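2023-06-07

The road to Gindska is open again, one lane only. They let us through at the north barrier after looking at my license and writing down the plate number.

For anyone who missed my earlier post, the slope above the old Jolimell quarry came down after the rain and took out 80 meters of road and the power line next to it. 700 homes lost electricity. Three people were taken to the hospital and all of them are home now. One is Bendik Holmgren, who taught me to drive and who was in his truck when the mud pushed it into the ditch. He has a broken wrist and is mostly annoyed about the truck.

The county says the slope is stable. I'd like to believe that, but they said the same thing last November after the smaller slide — the one that closed the Cárdenas turnoff. The drainage work promised back then was never started, as far as I can tell from the road.

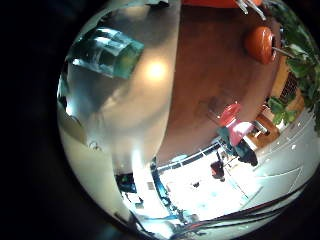
Power came back on our side of the river first. Cleltov still has 100 homes on generators, and the school there is handing out bottled water until the pumps are checked. If you have a spare fuel can, drop it at the fire station before dark. They don't need any more blankets.

I'm going to the county meeting and will post my notes when I have them typed up.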